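Teaching a kitchen arm by hand: tips from someone who isn't sold yet

I've had the Dundard arm on loan since April, and the brochure says you show it a chore once and it's yours. It isn't. I gave it 88 demonstrations of moving a plate before I'd trust it near one I liked. If you're going to try it anyway, these may save you some crockery.

Start in the simulator if your kit has one. Dropped dishes cost nothing there. Just don't believe the scores. Mine got a perfect run on screen and then pushed a real saucer straight into the backsplash.

Guiding by hand (you hold the wrist of the arm and walk it through) is best for slow jobs like wiping or setting down. Keep your elbow up and your sleeve out of the way. Your own arm will tire before the motors do, and a tired demo is a bad demo. I stop after 7 in a row.

Remote control is better for anything over a sink. The Brirnier handset is fine, the Salminen one has a sticky trigger. Both lag a little, so go slower than feels natural and let the arm settle before you close the grip.

Don't show off. If you fumble and make a clever save, the arm may learn the fumble too. Delete that run.

Move things between runs. A plate that always sits in the same spot teaches the arm a spot and very little about plates. Shift it a hand's width, turn it, put some food on it, leave another plate out on the counter.

Ivana Henríquez, who runs the Clanlow repair evenings, tells people to record 100 good runs of one task before starting a second. I thought that was padding. I now think she's a bit low for sinks, where the walls give you so little room to come in from the side.
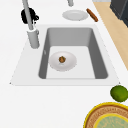 Can you mix hand-guided and remote runs for the same chore?
You can, but keep them in separate folders and train on one kind first. The speeds are different, and my mixed batch made the arm hesitate halfway through a lift.

Label every run the same evening. I left a batch for later and couldn't tell the good ones from the practice.

Last thing, on money. The full kit is 700 dollars and a dish rack is a lot less. I'm keeping the loaner until they ask for it back, mostly for the wiping.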